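Chapter 5
The Familiar Essay

Before you read
Think of a small habit you have kept for years without deciding to keep it. Write down when it started, if you know. Keep the note. You will need it for Exercise 2.

The familiar essay is a short piece of prose in which a writer thinks on paper about an ordinary subject. The subject may be walking, sleeping late, losing an umbrella, or waiting for a train. The writer speaks as "I" and talks to the reader as an equal. There is usually no thesis in the sense you learned in Chapter 2, although there is nearly always an opinion, and it may change before the last page.

Students often confuse this form with the memoir. A memoir depends on what happened to the writer. In a familiar essay, events are there to give the thinking something to work on, and they can be very slight. Katherine Marulanda's "On Being Early," which is reprinted at the end of this chapter, has almost no story. A woman arrives at the Gendthorpe bus station 15 minutes before she needs to. She sits down. By the time the bus comes she has considered why early people feel they are owed something, whether her father was ever late, and what a person is supposed to do with a quarter of an hour that belongs to no part of the day.

Notice how her essay opens:

"I have spent more than 2000 hours of my life being early, and I would like to say that I used them. I looked at timetables. I looked at other people's shoes."

The first sentence makes a large claim in a plain tone. The next two are short and give particulars. Marulanda does not tell us that being early is a common experience or that many people have feelings about it. She assumes we know. A first draft often spends a whole paragraph on such remarks, and that paragraph can usually be cut.

Choosing a subject

A familiar essay needs a subject the writer can turn over several times. "Friendship" is too wide for most beginners. "Friends who telephone on Sunday" is easier to manage, and it will bring in friendship anyway. If you can think of only one thing to say about your subject, and you have already said it in the title, choose again.

You do not need to be an expert. You may look things up, but an essay that stops to report what the writer has looked up soon turns into an article. When Marulanda wants a fact about the history of timetables, she gives it half a sentence and goes back to her bench.

Moving from one thought to the next

The form allows digression, and this is where most student drafts go wrong. A digression should leave from a definite point and return with something. In paragraph four of "On Being Early," the writer wanders off to her aunt's house in Sarnora, where the clocks were kept ahead of the hour. When she comes back to the bus station, the word "late" means something different to her than it did before. Mark the place where she leaves and the place where she returns.
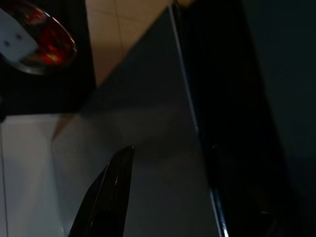 Description in a familiar essay is best kept brief. One or two particulars will hold a reader's attention while the thought moves along. A writer on the subject of kitchens might mention a clear glass bowl near the straight edge of a black surface, deep red showing inside it, and go directly to what she thinks about people who cook for one. She could add the beige floor tiles, but she should have a use for them. In the exercises that follow, you will take a paragraph overloaded with description and bring it down to two sentences.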